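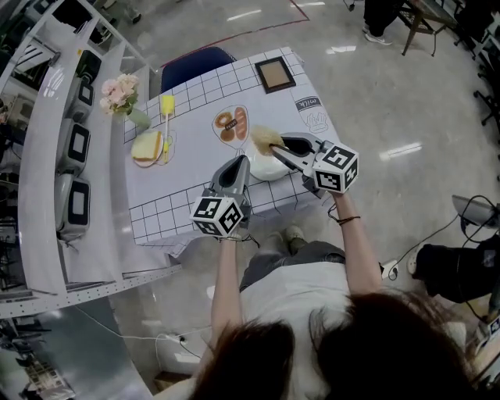

Section 3: Protecting the table and setting the feet

Before the Tidov bench mixer comes out of its carton, choose the table it will live on and cover it. The mixer body is heavy for its size and the base plate has a machined edge that will mark a soft timber top if it is dragged. Any flat cloth that does not slide will do. A white cloth printed with a black grid, like the one on the low table in the photo, makes step 4 easier, as the lines give you something to square the base against. A plain cloth can be used if you mark two lines on it in tailor's chalk. Do not use oilcloth or anything with a padded backing.

You will need the levelling key from the accessory bag, a dry cloth and a clear space of at least 60 cm in front of a wall outlet. Allow 300 mm of headroom above the tilted head. If the mixer is going under an overhead cupboard, measure this first with the doors open.

3.1 Placing the base

1. Clear the table. Vases, plates and small utensils should go to another surface until the base has been levelled.
2. Lay the cloth and smooth it from the centre outwards. Leave no fold under the area where the base will stand.
3. Lift the mixer from the carton with one hand under the base and one behind the column. Do not lift it by the head or the bowl arm.
4. Set the front edge of the base down first, parallel with a line on the cloth, then lower the rear.
5. Check that the power cord is not trapped beneath the base.

CAUTION: The head is held down by a transit clip during shipping. Leave the clip in place until section 3.2 is complete. If the clip is missing when you open the carton, do not run the mixer. Contact Gavico, the distributor, and quote the number on the underside of the base.

3.2 Levelling the feet

The Tidov has 3 feet. The two at the front are adjustable and the rear one is fixed.

1. Press down on each front corner in turn. If the base rocks, note which corner moves.
2. Fit the levelling key to the foot at that corner and turn it clockwise a quarter turn at a time. Clockwise lengthens the foot.
3. Press again and repeat until there is no movement.
4. Stand the empty bowl on the base and pour in 400 mL of cold water. The water should meet the first ring inside the bowl evenly on all sides.
5. Empty the bowl and dry it before you fit it.

Note: On an old floor you may need to level the table before the feet have enough travel. The key will turn freely with no effect once a foot is fully extended. Wind it back in two full turns and pack the table leg instead.

3.3 Releasing the head and fitting the bowl

1. Pull the transit clip straight out toward you. Keep it with this manual. You will need it if the mixer is ever moved by car or sent for service.
2. Push the head lever back and raise the head until it clicks.
3. Seat the bowl on the base and turn it anticlockwise until the lug stops.
4. Push the beater onto the shaft and turn it until the pin drops into its slot.
5. Lower the head with one hand on top. It should close under its own weight for the last few centimetres.

WARNING: Keep fingers clear of the hinge while lowering the head. Unplug the mixer before fitting or removing any attachment.

3.4 First run

Run the mixer empty on speed 1 for 60 seconds. A faint smell from the motor is normal on the first run and should clear by the second. A knocking sound usually means the beater is touching the bowl – stop, unplug, and turn the height screw under the head half a turn to the left.

If the base creeps across the cloth at higher speeds, go back to 3.2. Creep is nearly always an uneven foot. Do not fix it with tape, and do not stand the mixer on a rubber mat, as the mat can block the air intake under the base.

Colours and trims vary between models. The Pirnico edition has a lever on the left of the column; all other steps are the same.

Text by Bernadette Sorensen. Checked against the July production run by Vivek Joshi. Section 4 covers cleaning and storage of the bowl, beater and dough hook.

14 shares
2 comments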